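Frade folding drying rack review — one winter in

I've been meaning to write this up since we moved, and as I've spent most of this morning hanging socks I figured it was time. We don't have a tumble dryer anymore. The old place had one in the basement and I used it for everything, towels, jeans, the dog's blanket, you name it. The new apartment has no vent and a very small balcony that gets sun for maybe an hour if the clouds feel like it. So, a rack. I went through two cheap ones before this and both of them ended up at the dump with snapped legs.

The Frade is the big winged one with the extra rail on top for shirts. I got mine from Markeck, who had it on sale in the fall, and it came in a long flat box that my neighbor Martim Garcia very kindly carried up the stairs for me (thank you Martim, I still owe you a cake). There's hardly any assembly. You clip on the feet, slide the top rail into its brackets and that's it. The brackets were stiff! I had to lean on one with my whole weight and I was sure I'd crack it, but it popped in and it's been solid ever since.

Okay, the good stuff. It holds a full load with room left over, and I mean a proper load with bed sheets in it. The wings lock at two heights, so I keep one side low for the long things and one side flat for sweaters. The bars are thick enough that you don't get that sharp crease across the middle of a T-shirt, which drove me crazy with the Prister one I had before. I also love that the feet don't slide. My floor is wood and a bit slick, and the Prister used to skate off across the room every time I pulled a towel from it.

Drying time depends so much on your house that I hesitate to say anything, but in our living room with the window cracked, shirts hung up after dinner are dry by breakfast. Jeans need all of the next day. Towels are the slow ones, and they come out a little crunchy — my sister-in-law says to shake them hard before hanging and again after, and I think it helps some. A small fan pointed at the rack makes a bigger difference than anything else I've tried.

Now the complaints. It's heavy. If you need to carry your rack in and out every day you'll get sick of this one fast. The catch that keeps it folded is a flimsy little hook and mine already popped off once (it snapped back on fine, but still). And the white coating has started to rub away where the wings hinge, with a bit of bare metal showing, so I don't put anything pale near that spot. I wrote to Frade to ask and a man named Custódio Quintela wrote back in two days and mailed me a set of plastic sleeves for the hinges, free. Points for that.

I pick an extra spin for anything thick before it goes on the rack. It sounds like a plane taking off but it takes hours off the wait.
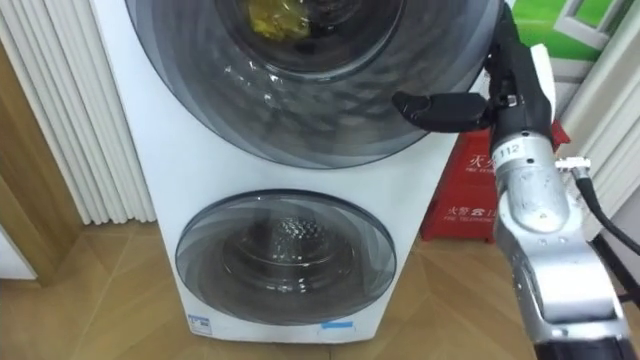 Two drums, one above the other, and a yellow cloth in the top one.

A few people have asked about the Jundedine wall rack, the accordion one. I tried it at a friend's house and it's cute, and great if you wash a little bit every day. For a family I'd want three of them.

Would I buy the Frade again? Yes, though I'd wait for a sale. If they ever fix that hook I'll come back and update this. Four stars for now.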